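Letthorpe Automation Centre
Equipment Planning Gallery: Gripper Cell Replacement

Introduction

The Letthorpe Automation Centre is preparing the replacement of its gripper cells under the Gosling equipment plan. This page is intended for budget holders, partner workshops and suppliers who wish to understand what the Centre proposes to buy and in what order. It should be read together with the specification, which is available on request from the Purchasing Office.

The plan provides for 4 new cells over two budget years. Each cell comprises one arm, one two-finger gripper, a fixed base, guarding and a control cabinet. Cameras are budgeted separately, as the present units remain under warranty and may be carried over. Spare finger pads and cables are to be ordered with the first cell and held in the Werberg store.

Simulation before purchase

No gripper will be ordered until it has been tried in simulation against the Centre's own handling tasks. Pirmin Thaler is responsible for the models and Rin Oshima for the task list. The simulated trials use plain shapes and simple surfaces, and concentrate on approach, finger opening and clearance at the palm. Surface finish and lighting are not assessed at this stage.

The Centre has set aside 60 hours of computing time for this work. Suppliers are asked to provide a usable model of the gripper with their offer, including the joint limits and the mass of each finger. Offers without a model will be considered, but the cost of preparing one will be added to the price when offers are compared.

Budget notes

Maintenance is to be quoted for 12 months from acceptance, with a separate yearly price after that. Training for operators should appear as its own line. Delivery to Letthorpe and removal of packaging are to be included in the price of the cell.

Floor fixings, compressed air and electrical work fall under the buildings budget and are not part of the offer. Workshops that expect to need a different supply should inform Mathias Fuchs before the layout is approved in September.

The second pair of cells depends on the results of the first. Should the trials show that a single gripper type can cover all listed tasks, the Centre will order the same model throughout and reduce its stock of spares.

Enquiries

Technical questions should be addressed to Flurina Ruchti, Equipment Planning. Questions on price, payment or contract terms should be addressed to Ottilie Auer, Purchasing Office, quoting reference 637. Replies of general interest will be shared with all suppliers taking part.

Gallery 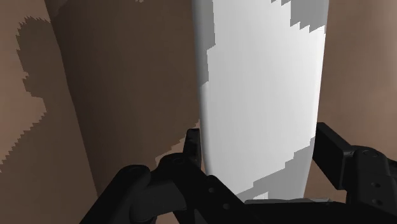
Simulated handling trial: a tall white test object between the open fingers of a black gripper, close above the palm.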